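Clastville workshop passes 2939 recorded tries in robot teaching push

By Éabha Daly

A converted shopfront in Clastville has become one of the busier spots in the county for teaching robots to handle ordinary household things, and the people running it say they want more hands before the end of June.

The project, run by Avwood with backing from the Nyberg fund, has now logged 2939 demonstrations. Each one is a person steering a robot arm through a small job — pick this up, put that in there, turn the other thing round — while the arm's own cameras and joints record the lot. The recordings are then used to train a model that is meant to do the same jobs without anyone steering.

Liv Skjelbred, who leads the work, said the count had picked up sharply since the second arm was set up in spring. "We were doing a handful before lunch and feeling pleased with ourselves. Wednesday we got 110 in one day. Not all of them good, mind."

Not all of them are kept, either. A try gets thrown out if the person steering stops halfway to think, or if a camera drops out. Slips are treated differently. If the operator fumbles and then recovers, it stays in, and Skjelbred would like more of those. A model that only ever sees tidy work has no idea what to do when it goes wrong, she said. 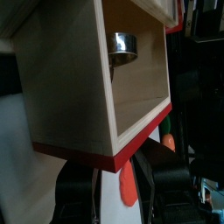
Moving things about between runs takes up a fair bit of the day. Shahram Moradi, who plans the sessions, keeps a printed list of starting layouts and ticks them off in pencil. There are 79 on the current sheet. Some differ by no more than a hand's width, which operators find maddening by mid afternoon.

"People ask can't we just leave it where it is," Moradi said. "We did that the first fortnight. The model learnt the table. Move the table, and it was lost."

Operators work in pairs and swap every half hour. One steers, one types a short label for the try and says whether it went in the keep pile. Aurel Coman, who used to drive a forklift at Anmont, has been steering since the start and is reckoned the quickest in the room. He says speed is overrated — the slow ones make cleaner data, and he has been told off twice for rushing.

Pay is hourly, not per try. That was changed after the early weeks, when the counts looked great and the recordings didnt.

How well any of it works is still an open question. In the last check the trained model was given 100 fresh goes at a simple pick and place job and managed 73. Youssra Samir, who runs the checks, called it decent but said most of the misses came from the gripper closing too early, and that more close-up wrist footage should help with that. The next check is due once the new batch has been been labelled.

New operators get a morning's training and no experience is needed. Steady hands useful, patience more so. Sessions run weekdays from 9am, with an evening slot if enough people ask. Names to the front desk at the Clastville shopfront, or ring Avwood and ask for Shahram.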